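Kitchen & Home Help > Cabinets and Counters

Kitchen lights keep tripping the breaker after moving the fridge circuit

Posted by Odukoya in May

We are partway through redoing the kitchen. The layout stays the same: wall cabinets, base cabinets, wood floor, fridge at the end of the cabinet run. I want to keep the wood fronts and spend the money on lighting and outlets.

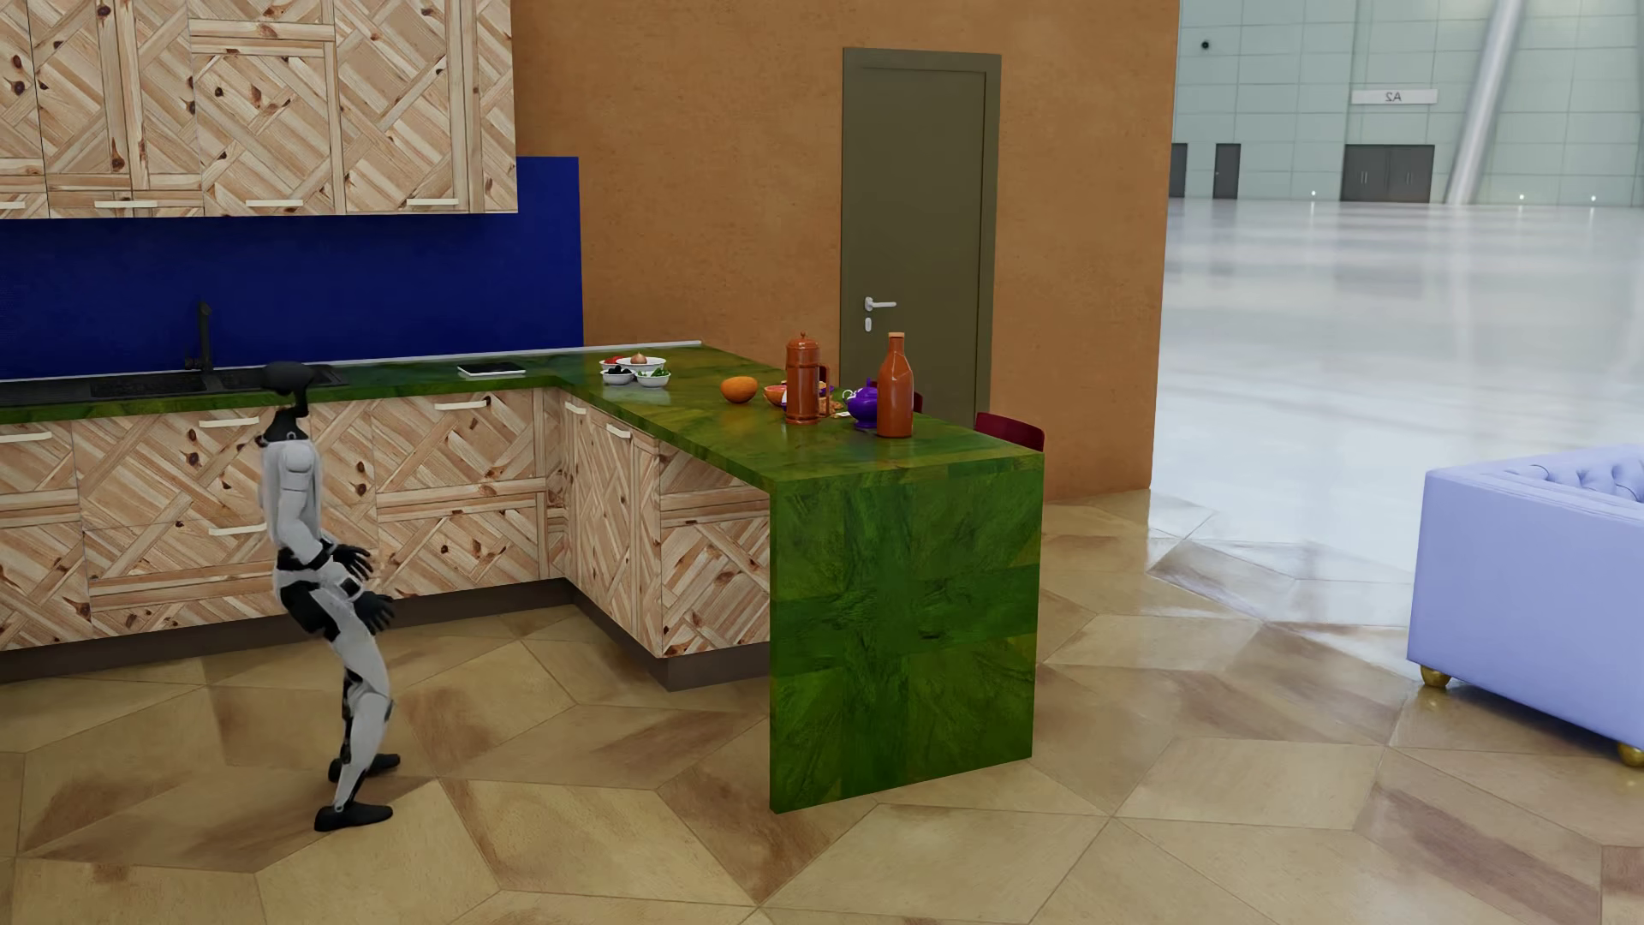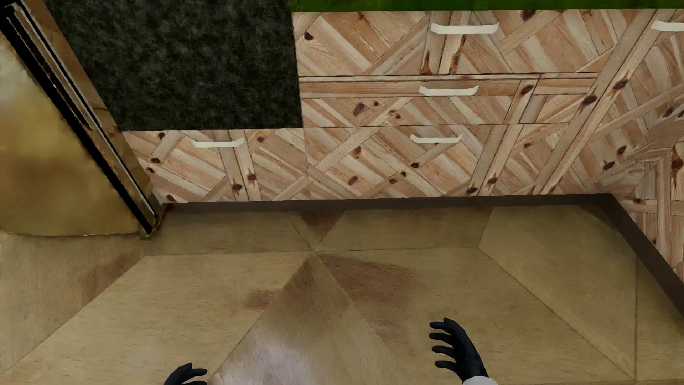 What I have now

The fridge used to share a 15 amp circuit with two counter outlets. An electrician ran it a new line of its own. After that, the under-cabinet lights started tripping their breaker. They are LED strips on a Purside driver, the 60 watt model. It happens within a second or two of turning them on, maybe one time in five. Once they are on, they stay on all evening.

The breaker is a combination AFCI. The lights never tripped the old breaker, but that was a plain one and it was replaced during the same visit. I have already tried unplugging everything else on the circuit and it made no difference. The electrician can't come back for 17 days. Is there something I can check first, or do I leave it alone?

brerutard
Bad breaker. They go bad all the time. Swap it.

Tiago Bastos
I would not start by swapping the breaker. You changed from a plain breaker to an AFCI, so the new breaker is looking for things the old one ignored. Some LED drivers draw a short burst of current at switch-on, and some put electrical noise on the line. Either can look like an arc to the breaker. A loose connection can too, and that one you do want to find.

Things you can do without opening the panel:

Look at the breaker after it trips. Many AFCI models have an indicator light or a blink code that tells you whether it saw an arc, a ground fault or an overload. The code is in the sheet that came with the breaker.

Disconnect the driver and plug an ordinary lamp into the same circuit. Switch it on and off 30 times or so over a day. If it never trips, the driver is the likely cause.

Check whether the lights are on a dimmer. If the driver isn't rated for dimming, that could be the whole problem.

If it trips with the lamp as well, turn the breaker off and leave it off until the electrician is there. Same if you smell anything hot or hear buzzing at a switch.

Zisarness
Had the same thing with strip lights over the sink. Mine was a staple through the cable behind the cabinet, so don't rule out the wiring. The repair was 90 dollars. Also call the electrician again and say the word "arc". Mine found time that week.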